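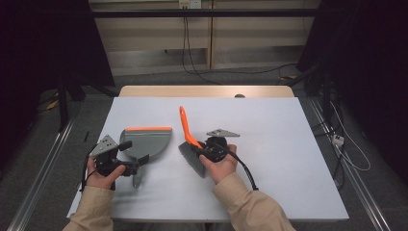 Dorota Adamczyk wrote back that the old list was too soft on the mats, and that any seam you can get a toe into should be a fail, full stop. Fair enough! I've changed it. So this is the November walk-through of the Soltby judo room, done before the evening class, with my comments under anything that needed them.

## Mats

- [x] Surface swept and mopped
- [x] No tears in the covers
- [ ] Seams tight, **no toe gaps** (Dorota's rule)
- [x] Nothing slippery underneath

Two gaps along the window side, both big enough for a toe. I kicked them shut and they opened again during warm-up, so that row needs lifting and relaying with the frame pulled in. Until then we throw toward the door, and please, please don't let the juniors do sacrifice throws over there. The Junetti mats in the middle are still lovely (I know, I go on about them).

## Walls, edges and posts

- [x] Wall pads fixed top and bottom
- [ ] Radiator cover secure
- [x] Clear strip between mat and benches

The radiator cover has a screw missing at the left end and rattles when somebody lands hard. Not dangerous today, but it'll be on the floor by spring if we leave it. Bags and water bottles were creeping into the clear strip again, mine included, sorry.

## Crash mat and rope

- [x] Crash mat zips tucked in
- [x] Foam springs back when pressed
- [ ] Climbing rope load tag readable

The tag should say 200 kg and I could only make out the 2. Borislav Ristić has the paperwork from Omerović and is going to send me a copy. Rope's tied up out of reach until he does, so no climbing for the competition group, and yes, I've already heard the groaning. 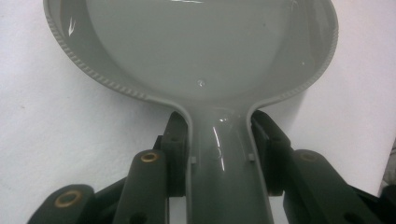

*Gray scoop, ridged rim.*

## First aid

- [x] Kit on its hook, sealed
- [ ] Finger tape, 10 rolls
- [x] Cold packs, 5
- [x] Accident book and a pen that works

We're down to a handful of tape rolls. If you're strapping every finger you own for grip fighting, bring your own! I'll order more with the Amine belts so we only pay shipping once.

## Doors, lights, people

- [x] Fire exit opens from inside with one push
- [x] Emergency light comes on with the test key
- [x] No more than 20 on the mat for randori
- [ ] Nail and jewelry check before bow-in

I forgot the nail check until we were already lined up, and then found two rings and a necklace. Whoever takes the warm-up should do it at the door while people are signing in.

Still open: the window row, the radiator screw, the rope tag, the tape and the nail check. I'll bring a screwdriver next time. Could someone strong come early and help me lift mats?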